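Chapter 2
When the Gripper Won't Let Go

Cables are wonderful troublemakers! A box keeps its shape when a robot picks it up, but a cable bends, slides and loops over its neighbours, and a gripper can close on two strands when it meant to take one.

That was the fault at Breltbridge one November, when Pendo Sang's arm pulled on a snagged lead and kept pulling. The force limit had been left at 200 newtons (it should have been 18).

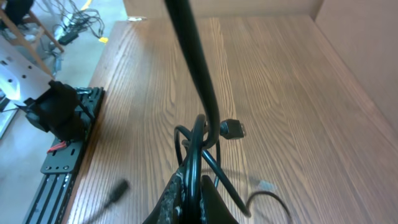

Sang pressed the stop button, and then came the really interesting part: what do you do with a stopped arm that is still holding on tight? Opening the fingers at once can let a stretched cable whip back.

We begin with force limits, then work through Sang's fault log line by line.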